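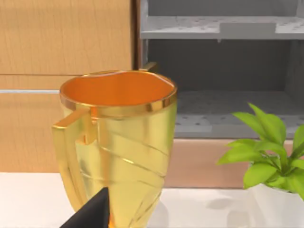
A gold mug on a white countertop.

Waking Up Tired

Leandro Orellana fell asleep at a red light in April of the year before last. He was in the left-turn lane outside the hardware store in Jindmont, with his foot on the brake, and he woke up when the driver behind him leaned on the horn. The light had gone green and then yellow.

"I waved at the guy like I'd been looking at my phone," he says. "I remember thinking that was the less embarrassing thing to be caught doing."

He was 51. He had worked for Ruddock, a building supply company, for most of his adult life, the last stretch of it as a dispatcher. He started at five in the morning and had been tired for so long that he put it down to the hours. He drank coffee until noon and cola after that. On his days off he slept until nine, got up with a headache, and went back to the couch after lunch.

His wife, Wanda Mercado, had a different idea of what was wrong, mainly from lying next to him.

"He'd snore, and snoring I could live with. My father snored," she says. "It was when the snoring stopped. He'd go quiet and I'd be lying there waiting. Then he'd gasp, like someone coming up out of a pool, and start all over again. I used to push his shoulder to get him going."

She had told him this more than once. He had told her he felt fine, and that everybody in his family snored. In the end she recorded him one night and played it for him over breakfast. He listened to the whole thing, then asked her to play it again.

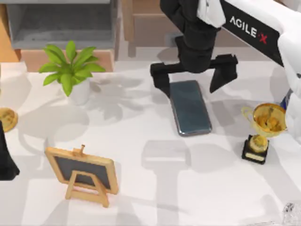

He made an appointment the next day. His family doctor asked whether he woke up with a dry mouth, whether he got up at night to use the bathroom, and whether he ever dozed off while reading or watching television. He answered yes to all of it. She measured his neck with a tape and took his blood pressure, which was high and had been creeping up for several visits. She also asked about driving. He told her about the red light, and it was the first time he had told anyone.

What the doctor suspected was obstructive sleep apnea. In people who have it, the muscles at the back of the throat relax during sleep and the airway narrows or closes. Breathing gets shallow or stops. The level of oxygen in the blood can drop, and the brain rouses the sleeper just enough to open the airway again. Most people don't remember any of it. They can spend eight hours in bed and get very little of the deep sleep they need.

Left alone, the condition is linked to high blood pressure, heart rhythm problems, stroke and type 2 diabetes. It also raises the risk of a car crash. It is common, and many of the people who have it have never been told so. Being overweight is the risk factor most people know about, but the shape of the jaw, the size of the tonsils, age and family history all play a part, and thin people get it too.

Orellana was sent home from the Drokent Sleep Center with a small kit in a zippered pouch. There was a clip for his finger, a tube that sat under his nose and a belt for his chest. He wore it for one night. He says he slept badly and was sure the test would be useless.

It wasn't. The results showed that his breathing stopped or dropped off 18 times an hour on average, which put him in the moderate range. Fewer than five is considered normal in an adult.

"I did the math in the parking lot," he says. "I wish I hadn't."

The standard treatment is a machine that delivers continuous positive airway pressure, better known as CPAP. It sits by the bed and pushes a steady stream of air through a hose and a mask, and the air holds the throat open. It works well for people who wear it. Plenty of people don't, and the first few weeks are when most of them give up.

Orellana nearly did. The first mask covered his nose and mouth and left a red groove across the bridge of his nose. He pulled it off in his sleep, night after night, and found it on the floor in the morning. When he did keep it on, air leaked up toward his eyes. He felt closed in. After four nights he put the machine in the closet and told Wanda he would try again when work calmed down.

It stayed in the closet for most of the summer. 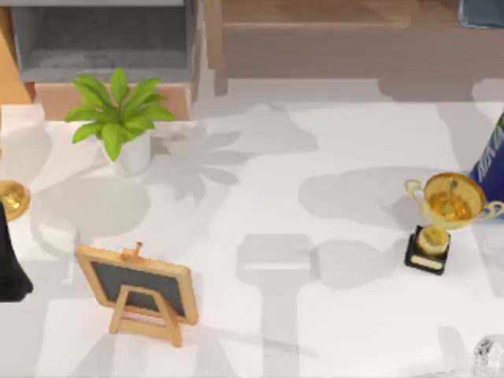
What got it out again was a phone call from Marcus Villanueva, a respiratory therapist at Drokent. The machine sends its usage data back to the clinic, and Villanueva had been looking at a row of zeros.

"I don't call to scold people," Villanueva says. "If somebody isn't wearing it, there's usually a reason, and usually it's a mask that doesn't fit. People think they failed the treatment. A lot of the time they got handed the wrong size and went home."

He asked Orellana to come in and bring everything with him. They went through five masks that afternoon. The one he left with was a nasal pillow type, with two soft cushions that sit at the nostrils and nothing over the bridge of the nose. Villanueva turned on the ramp setting, so the pressure would start low and build as Orellana fell asleep, and turned up the humidifier. He also gave him homework. For one week Orellana was to wear the mask in the evening, awake, with the machine running, while he watched television.

"I felt like an idiot," Orellana says. "I watched a whole baseball series like that. But by the end of it I'd stopped noticing the thing."

His first full night came a little later. He woke up before the alarm and thought something was wrong, because his head didn't hurt.

The improvement after that was slower than he had been hoping for. Some nights were good and some weren't. He had a cold in the fall and couldn't use the nasal mask for a week, and by the third day he was back to nodding off at his desk. That convinced him more than any chart had. His blood pressure came down, though he still takes a pill for it. He gave up the afternoon cola. He started walking in the evenings, first to the end of the road and back, then out to the reservoir.

Wanda had her own adjustment to make. For a while the quiet kept her awake.

"I'd listened for his breathing for so many years that I didn't know how to stop," she says. "I'd put my hand on his back to check. I still do it sometimes."

They have had arguments over the machine as well. He didn't want to take it to her sister's house at Thanksgiving and she wouldn't go without it. He took it. Her sister's husband, Mortimer Montoya, looked at it on the nightstand, asked a lot of questions and said very little at dinner. In January he had his own sleep study. He is 70 and had been told for decades that he was simply a sound sleeper.

Montoya's case turned out to be mild, and he was fitted for a mouthpiece that moves the lower jaw forward at night. Dentists with training in sleep medicine make these, and they suit some people who have mild or moderate apnea or who can't get used to CPAP. Other options include weight loss, devices that keep a person from rolling onto their back, surgery in certain cases, and an implant that stimulates the nerve controlling the tongue. In December the Food and Drug Administration also approved the first medication for adults with moderate to severe obstructive sleep apnea and obesity, to be used along with diet and exercise. Which of these makes sense depends on the person, and it's a conversation to have with a doctor who has seen the test results.

Orellana now talks to the newer drivers at Ruddock when they come on. He does it in the break room, without slides. The company employs 200 people, and he has no idea how many of them have gone for a test after hearing him. A few have told him. One asked to borrow Wanda's recording so he could play it for his wife and find out if he sounded like that. (He did.)

He still has the first mask in a drawer. He keeps meaning to throw it out.
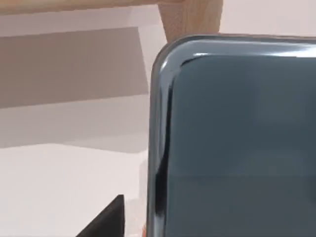 Tamsin Crenshaw

When to talk to your doctor

Loud snoring by itself isn't always sleep apnea, and some people with apnea don't snore much at all. It's worth making an appointment if you often wake up unrefreshed after a full night in bed, if you get morning headaches, or if someone has noticed you gasping, choking or going silent in your sleep. Trouble concentrating, irritability and frequent trips to the bathroom at night can also be signs. Women are more likely to report insomnia, low mood or fatigue, and their apnea is more often missed.

If you've fallen asleep at the wheel, even for a second and even while stopped, don't drive until you have spoken to a doctor.

Before the visit, ask the person who shares your room what they've seen and heard. If you sleep alone, a phone left recording overnight can help. Write down when you go to bed, when you get up, and what you drink in the evening, including alcohol, which relaxes the throat and can make apnea worse. Bring a list of your medications, sleeping pills among them.

And if you already have a machine in the closet, call the clinic that gave it to you and ask for a mask fitting.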